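Open Day at Skuvetti

Twenty of us turned up at Skuvetti on 27/07/2019 to watch a robot deal with a cabinet. Ingvild Viklund, who runs the demo floor, promised us 15 minutes of "routine access work." Routine for her, maybe. I have fought with cabinets my whole life and was glad to see a professional take over.

The robot's job was to roll up to the white doors, find the handles and think it over. It thought for quite a while.

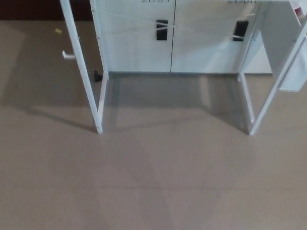
Ingvild used the pause to tell us about the Prumer software, which now gets through 84 tries out of 100. My kitchen record is lower. Coffee followed, by hand.

Comments (2)

dell_r: Is the Hotau branch doing one too?

Marcy P.: Good coffee. Bring a chair.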